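Praltar Twin Cup Holder
Black wire, dark brown wood base
Home > Coffee Bar > Cup and Lid Storage

We've been after a decent twin cup holder for ages, and the Praltar is the one we ended up keeping on our own counter. It holds two stacks of paper cups side by side, upright, with the rims where you can grab them. No more plastic sleeves tearing open and rolling cups under the fridge!

The base is wood in a dark brown colour, shaped like two discs that run into each other, with a thick rounded edge that feels lovely in the hand. Slim black metal rods come up around each stack and keep it standing straight. You drop the cups in from the top, base down, and lift them out the same way.

It suits an office kitchen, a church hall, a market stall, or the end of the bench at home when you've got a crowd coming over (ours comes out every long weekend). One side for coffee and one for tea is how Yao-tsung Leung in our Clarasow shop sets his up, with different coloured cups so people don't have to ask.

Good to know
Cups sold separately. We stock the Musora paper cups in packs of 30 and 100.
Wipe the base with a damp cloth and dry it straight away. Please don't put it in the dishwasher.
Some light assembly: the rods push into the base by hand.
Item number 2248 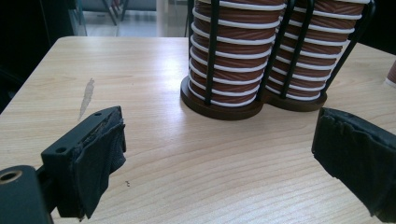
If your cups are a bit wider at the rim than most, bring one into the shop and try it before you buy. Rims should touch the rods lightly and still slide. Very soft cups can catch if you pull them up on an angle, so go straight up.

Colours: black wire with dark brown base only for now. We've asked about a lighter wood and will update this page when we hear back.

Pick up in store at Clarasow, or add to cart for delivery.

Goes well with: Lu stir stick jar, Musora cup lids (pack of 100)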